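Why Is Cardboard So Strong?
By Hongmei Fu
February 6, 2021

I have a confession. When a parcel comes to my house, I get more excited about the box than whatever is inside it! My cat Flekley feels the same way (he's sitting in one right now, and he does not fit).

So let's talk about cardboard. It's only paper, right? And you can rip a sheet of paper with two fingers. How come a paper box can hold a stack of heavy books and not fall to bits?

The secret is hiding in the middle. Next time you find an old box, ask a grown-up if you can tear off a bit and peek at the edge. You'll see a wiggly line squished between two flat ones, like a tiny roller coaster. The flat bits are called liners. The wiggly bit is called fluting, and the whole sandwich is called corrugated cardboard. Corrugated is just a fancy word for wavy.

Every one of those little waves is an arch. You've seen big arches holding up bridges, and the little ones do the same sort of job. When you push down on the top of an arch, the push slides down both sides and gets shared out. Now picture lots and lots of them lined up in a row, all glued in place so they can't spread apart. That's one tough piece of paper!

The waves are full of air, too, which makes the box light to carry and a bit squashy if it gets bumped. Your favourite mug would say thank you, if mugs could talk.

Where do the waves come from? At the factory, the paper gets warmed up with steam so it goes soft and bendy. Then it rolls between two big metal rollers with ridges on them, a bit like giant gears, and comes out wavy. Glue goes on the tips of the waves (it's often made from starch, the same stuff that's in corn and potatoes) and the flat sheets are stuck on.

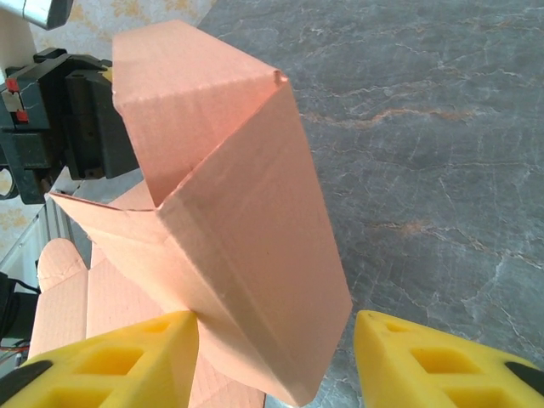
Cardboard does have a grain, like wood does. It folds easily along the waves, but if you try to fold it across them it gets grumpy and crinkles. You can test this at home. Cut two squares from an old box, and bend one each way. Which one put up a fight?

Water is cardboard's worst enemy. I left a box fort in the yard overnight in January, it rained, and by breakfast my fort was a pancake. Soggy paper fibres let go of each other, so the arches go floppy. But soggy fibres are also how old boxes get recycled! They're mixed with water until they turn to mush, then pressed and dried into new paper.

Right, I'm off to build a new fort. Flekley has already picked his room.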